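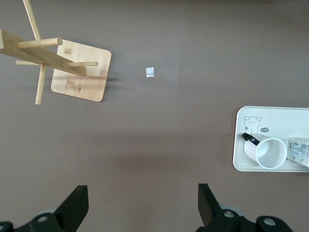

Por Elmarie Nel
Reseñas de limpieza y hogar · Diciembre

Dosix, desengrasante concentrado para cocina: mi opinión después de dos botellas

Compré la primera botella de Dosix en la tienda Urkent de mi barrio, en la calle Messina, porque el desengrasante que usaba antes ya no lo traen. El español no es mi lengua materna y leí la etiqueta con el diccionario al lado, así que puedo decir que las instrucciones son claras, aunque la letra es demasiado pequeña.

El producto se vende concentrado. Para la limpieza diaria se mezcla un tapón con un litro de agua, y para la grasa vieja se aplica puro, se espera unos minutos y se retira con un paño húmedo. Yo lo probé primero en la campana extractora, que no había limpiado bien desde el verano. La parte exterior quedó bien con la primera pasada. Los filtros necesitaron dos aplicaciones y un cepillo, y todavía queda un poco de color amarillo en las esquinas.

En los azulejos me gustó mucho. No deja velo si se aclara con agua, pero si uno tiene prisa y no aclara, al secarse aparecen unas marcas blancas muy feas que obligan a empezar otra vez. En la vitrocerámica prefiero seguir con la crema Dranel, que es más lenta pero no me deja rayas. Tampoco lo recomiendo para madera sin barnizar ni para aluminio; la etiqueta lo advierte y yo hice caso.

El olor es lo que menos me convence. Dice "limón suave" y a mí me parece fuerte, sobre todo cuando se usa puro. Hay que abrir la ventana y ponerse guantes. Mis manos son sensibles y la única vez que limpié sin ellos las tuve rojas hasta la noche.

El tapón gotea. En la primera botella pensé que era un defecto, pero la segunda hace lo mismo. Ahora la guardo dentro de un plato viejo debajo del fregadero.

Formato: botella de 2000 ml
Lo mejor: azulejos, exterior de la campana, rinde bastante
Lo peor: el olor, el tapón
¿Lo compraría otra vez? Sí, para los azulejos y la campana. Si cambian el tapón, lo compraré más contenta.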